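Flilelby Forums > House and Home > Fabric and Sewing

Washing a cotton tablecloth before hemming?

dillora_fan
June 24, 2023
I bought six yards of slate cotton from Dillora to make a cloth for our dining table. The label says cold wash, line dry. Do I need to wash it before I cut? I paid 700 for the table and would like the cloth to fit it.

oldmill1893
Yes. Wash it the way you plan to wash it later. Cotton shrinks most the first time, and the length goes more than the width. I lost two inches on a runner in April – it no longer reaches the ends of the table.
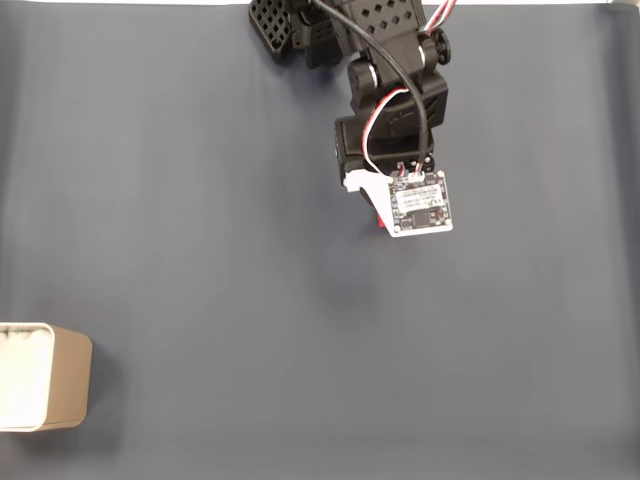
Press it while it is still a little damp and the fold from the bolt will mostly come out. If it doesn't, put the fold where the overhang starts.

tansy582
I don't prewash. New cloth cuts straighter with the finish still in it. I leave a deep hem and let it down if I have to.

oldmill1893
A deep hem on all four sides eats a lot of fabric. And the old stitch line shows on dark colors.

tansy582
It shows on yours, maybe. Mine washes out.

inircombe_kate
Wash a test square first. Cut it ten inches each way, run it through, measure again. My Dillora linen shrank half an inch on that, so I washed the whole piece. The dye ran too, so keep it away from whites.

dillora_fan
Thanks. I'll do the square tonight. Is zigzag okay on the raw edges before the big wash?

inircombe_kate
Zigzag is fine. Long stitch, nothing fancy.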